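Student Robotics Boards > Club Projects > Towel folding, term 2 thread

gridlockgus
Right, new thread because the old one turned into an argument about batteries. For anyone joining us, our uni club is trying to get a two-armed robot to fold towels for the Dalen student challenge, and before it can learn anything we need people folding towels. Lots of towels. The target is 200 clean folds per person and we've got 4 people signed up, so 800 all up. I did 21 on Thursday arvo and my back is already lodging a complaint.

Wrist bands go on snug, markers flat, and don't let your sleeves slide down over them. If the software can't see the squares it loses your wrist and the whole fold goes in the bin.

pivot_table
Can we please agree on what counts as finished? I've been folding, dropping it and moving on. Then I look at Gus's and he's patting each one like it's a sleeping cat.

gridlockgus
The patting matters! Both palms on the short ends, press, square up the edges, hands away. If you let go of it wonky, the robot learns wonky. I wrote this in the Favex doc (page two, which I'm guessing is the page where everyone stopped reading).

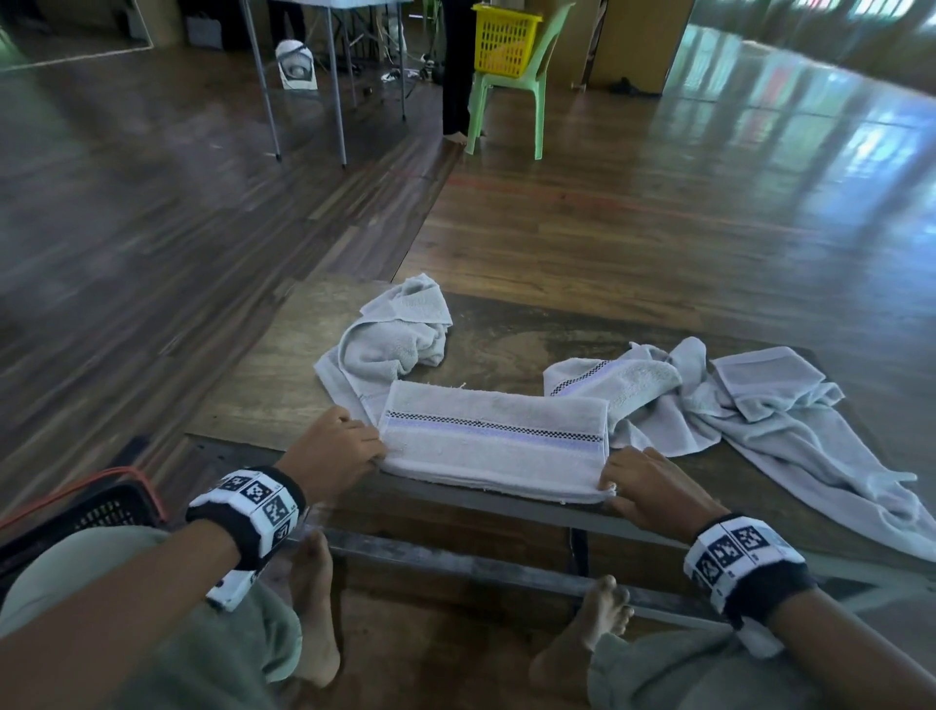

Anyway, the other thing I wanted to bring up is the starting heap. We need the towels properly crumpled at the start, and a different crumple each time. Last term everyone picked up a towel that was already half flat, and the model we trained was brilliant at half-flat towels and hopeless with anything else.

zidholm_or_bust
Disagree on the pressing, sorry. Our team in the Zidholm division cut every recording the moment the last fold landed. Shorter clips, less dithering at the end. With the patting left in, our arm kept going back for another pat and wouldn't stop. It'd sit there squashing the same towel till the timer ran out.

gridlockgus
Fair, but was everyone doing the same number of pats? Ours is one press and out. I reckon yours was copying a team that couldn't agree with itself.

zidholm_or_bust
Ha, possibly. I'd still want to see the two compared before you burn through 800 folds on it.

pivot_table
Seconding that. Also the border stripe – up or down? I've been doing stripe up because it looks nicer and now I'm worried I've wrecked my batch.

gridlockgus
Stripe up is fine for the grey ones. Do NOT go back and refold them.

mothballed
Lurker from the Surholm club here. We had dreadful trouble with glare off a shiny floor last year, the markers dropped out whenever someone leaned toward the window. Pulling the blinds helped a bit, turning the table helped heaps. Might be worth checking a few of your recordings before you do the lot.

gridlockgus
Oh that's a good shout, ta. I had a couple of dropouts late in the session and blamed the bands. I'll go through Thursday's lot tonight and see if they line up with me leaning.

pivot_table
So do I keep folding in the meantime or what?

gridlockgus
Keep going, one press, stripe up. I'll do a small batch with no press so we can train both and compare – and zidholm, if yours wins I'll rewrite page two myself.

zidholm_or_bust
Screenshotting this. What colour would you like your apology towel?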